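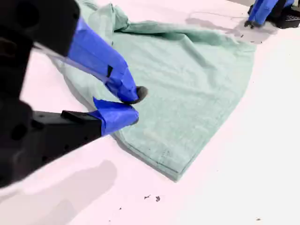
*Mint green terry towel on the table, hem toward the bottom.*

I have been sorting out the towels for most of December, and the mint green ones are where I changed my mind about folding. These are my notes, mainly so that I can find them again in February when the guest room is in use.

The problem is the shelf. The linen closet in the Jandthorpe apartment is shallow and the door closes inward by a small amount, so anything that sticks out past the shelf lip gets pushed back and collapses. A towel folded in half three times fits the depth but ends up too tall. A towel folded in thirds lengthwise and then in half twice fits both ways, provided the first fold is made accurately. The first fold is where I go wrong.

Terry does not slide over itself. The loops catch, and if the top layer is dragged across the bottom layer it takes the bottom layer along and leaves a ridge. With a cotton sheet you can pull out a ridge from one corner. With a towel you have to lift the layer clear, bring it over in the air, and lower it. I used to skip the lift and then spend longer flattening the result than the fold would have taken.

The order I use now:

1. Put the towel down in a heap and find a hem. The hem is the stitched end where the fabric turns under, and it is easier to find by touch than by looking.
2. Follow the hem to a corner. Hold that corner and follow the hem to the next one.
3. Lift both corners, shake once, and lay the towel down away from you with the hem nearest.
4. Square the hem to the table edge. Do not square the long side, which is often slightly bowed after washing.
5. Fold in thirds lengthwise, lifting each layer clear.
6. Fold in half, then in half again, with the hems going inside.

Step 4 took me the longest to accept. The long sides on our towels are woven edges and have relaxed over time, while the hems have a double thickness of fabric and a line of stitching and have kept their length better. If the long side is used as the reference, the error shows up at the far corner and gets bigger with each fold.

Surface matters too. I tried the bed first and it was poor, as the mattress gives and the duvet cover moves along with the towel. The floor was fine for the towels and bad for my back. A plain pale table is the best I have used. The towel grips it just enough, and the color difference makes a crooked hem visible immediately.

On fabric softener: I have stopped using it. The bottle of Orent I had been working through left the loops flatter and the towels slower to dry me, which is a fair complaint to make about a towel. Drying takes longer without it on the rack and I have no explanation for that. Delia Orellana, who lived here before me and still gets mail here, says she always ran an extra rinse on this machine. I have tried the extra rinse for two loads and cannot report a difference.

The other set, from Stellimer, is thinner and has a flat woven band a short way in from each hem. The band shrinks more than the terry around it, so the end gathers slightly and the towel will not lie square regardless of the method. I fold those with the band on the inside and put them at the bottom of the stack. They will be replaced when I get to it.

I asked Hinata Kikuchi how she does hers and she rolls them. Rolling would solve the door problem, but my shelf has no sides and a roll at the end of the row would need something to hold it. I may try a bookend. She also keeps hand towels in a separate basket, and I have copied that already — the stack was always toppling at the point where the sizes changed.

Still open: whether to move the bath mats to the upper shelf, and what to do with the Magnusson beach towel, which is too wide for thirds and too thick for quarters. It is over the back of a chair for now. The bottom shelf also needs a new liner, as the old one has started to lift at the front corner and catches the lowest towel when I pull it out.

21st December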